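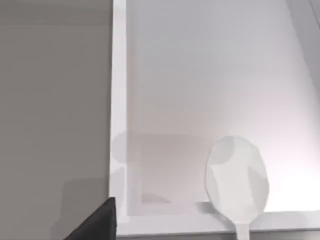
Tramisel Storage rents interior units at its Belay and Hament sites to households and small offices. The answers in this document apply to both sites and replace those issued in February. Units have plain, pale back walls, as in the open white compartment beside the gray panel, and nothing may be nailed, glued or painted onto them.

**How do I reserve a unit?**

Reservations are made at the front desk or by mail. A signed agreement and a form of photo identification are required.

**May I share my unit with another person?**

Yes. Up to 2 additional names may be listed on the agreement. Each person must sign in separately.

**What may not be stored?**

Food, fuel, live plants and animals are not accepted – this includes sealed pet food.

**How much notice must I give before moving out?**

Thirty days, in writing. Rent already paid for the notice period is not refunded.

**Who handles billing questions?**

Please write to Loretta Ambrose, Accounts Office, Room 123. Questions regarding lost keys should be sent to Sosina Yilma, Room 228.

Last revised Nov 13, 2022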